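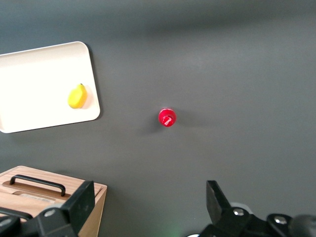
A lemon on a white tray.

Removing limescale from taps and kettles

Residents in the Wedlow area receive hard water, and deposits should be treated regularly. Halve a lemon, press the cut side over the tap spout and secure it with a small bag. Leave for 2 hours, then rinse well.

For kettles, add the juice of one lemon to cold water, boil once and allow to stand before emptying. Boil again with fresh water - and discard this too - before use.

Lemon must not be used on marble or other natural stone.

Grarnow Housing Advice, leaflet 22. Last reviewed July 12, 2019.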